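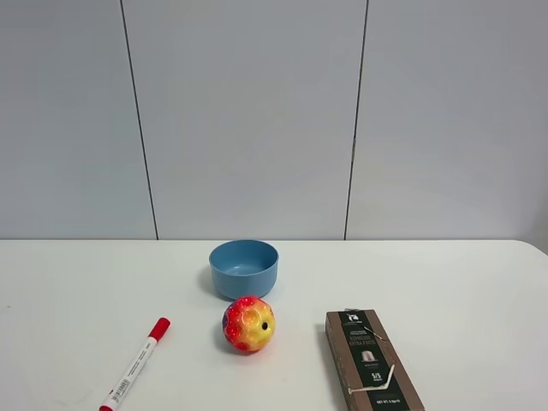 A tidying trial is the simplest way for a household, a school or a small workshop to find out whether a machine can yet take over a chore. The chore used throughout this guide is clearing a table: each loose item is picked up and placed where it belongs. It sounds easy, and for a person it is. A suitable first layout uses a white table, a blue bowl, a ball, a marker and a slim cardboard coffee box laid flat. The ball stands directly in front of the bowl, so the machine must deal with two things that nearly touch, while the marker and the box have open table on all sides.

This guide was prepared by Nataša Golob for the Druvuvo advisory service and revised on Friday, May 1, 2020. It is meant for readers who have borrowed or leased an arm and wish to judge it fairly before any money is spent.

Before you begin

Clear the table completely and wipe it down. Switch on the lights you would normally use for the chore. Read the maker's safety instructions and confirm that the stop button works. Keep children and pets out of the room while the arm is powered.

Step 1. Write the chore down

State the chore in one sentence, as you would to a new employee. "Put the ball and the marker in the bowl and leave the box where it is" is a good sentence. "Tidy up" is not, and most systems we have tested will either do nothing or move everything.

Step 2. Lay out the objects

Choose items that differ in shape. A round item may roll when it is touched. A marker is narrow and lies low. A flat box gives the fingers little height to close on, and a printed top can confuse a camera that has been trained on plain blocks. Do not arrange the items in the machine's favor. Set them down as they would be left at the end of a working day.

Step 3. Time a person first

Ask someone who has not seen the layout to do the chore once at an ordinary pace. Record the time. In the Ernodari workshop the person needed 10 seconds.

Step 4. Run the machine

Start the arm and stand back. Do not nudge an item, even slightly, once the run has started. Carry out 30 runs and move the objects a little between them. Fewer runs will flatter a lucky machine.

Step 5. Score each run

A run passes only if every item ends in the right place and nothing has been dropped, crushed or pushed off the table. Write down the cause of each failure in plain words: missed the marker, tipped the bowl, stopped halfway. At Ernodari, 17 of the 30 runs passed. Most of the failures involved the marker.

Step 6. Decide

Compare the passes with what you would accept from a person. Count the time spent resetting the table as well — it is often longer than the chore. Gebremedhin Gashaw, who supervised the trials at the Vlachou packing shop, advises against leasing any arm that needs an attendant for more than one run in ten.

Our present view is that clearing a known table is within reach for a patient owner, and that clearing an unknown one is not. Shop-floor work with fixed parts in fixed positions is further along. Kitchens remain difficult.

Score sheets may be requested from the Drallow office. Please state the type of arm and the chore you intend to test.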